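Teaching a robot to put things down

Most of February went on a question I would have been embarrassed to mention at a dinner party, which is whether a robot that can pick something up has any idea where it ought to go afterwards. Picking up gets all the attention. There are leaderboards for it. Putting down is treated as what happens when you've finished.

The method we've been trying is called Hesent, a name I had no part in and can't explain. The idea is simple enough. You take a policy trained on demonstrations, in our case 400 of them, and you split each one at the moment the fingers close. Everything before that trains one half of the model and everything after trains the other. The second half also gets an extra output, a guess at how sure it is about the landing spot, and if the guess is poor the arm has to stop and take another look before it lets go.

The splitting was meant to be the clever bit. It did very little. With the extra output switched off, the split model and the ordinary one were close enough that I spent an evening checking I hadn't tested the same file twice. (I had, once, but that was a different evening.)

What helped was the hesitation. Over 300 trials, half of them with the second look and half without, the placements that went wrong in an expensive way - on the rim of something, or half over an edge - became rare once the arm was allowed to dither. It dithers beautifully. It will hang there over a perfectly good patch of counter like somebody choosing a seat on an empty bus.
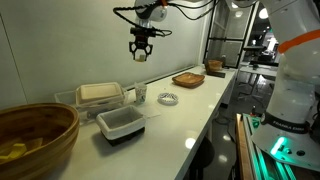

Babić, reading the draft, wrote that a robot which stops to think has simply moved the failure from the object to the clock, and asked how long I was prepared to wait for a block to be put on a counter. Then came a second message saying the same thing with a graph.

It's a fair complaint. The second look costs time, and on a bad run it costs it again, as nothing in the original version stopped the arm from looking, doubting itself, looking again and doubting itself some more. I now have a limit on this. After 16 looks it must commit, and I chose that number by the scientific method of getting bored. A sensible person would sweep it properly, and it's on the list, under several other things a sensible person would do.

The more awkward result concerns the small objects. Hesent is supposed to be most useful with them, and on the whole it is, except when the fingers hide most of what they're holding. Then the confidence guess goes oddly cheerful. My best theory is that the model can't see the object, so it judges the empty space below instead, and empty space looks like a lovely place to put something. I tried masking out the gripper during training, which fixed the cheerfulness and made everything else slightly worse. I tried the wrist view alone, which was bad in a new way.

Before anyone asks, yes, I compared it with Gradix, which everyone compares with. Gradix is quicker and doesn't dither at all. It also let go of things early more often than I'd like, though I was using their default settings and I'm sure there is a forum thread explaining why that makes me a fool.

The next job is to find out how few demonstrations the second half can live on. Cutting the set to 125 seemed to do no harm in a short test, which either means placing is easier to learn than grasping or that my short test was too short. I'd like the first to be true, so I've started with the second. The longer run is queued behind somebody's drawer-opening experiment, and the drawers are not going well.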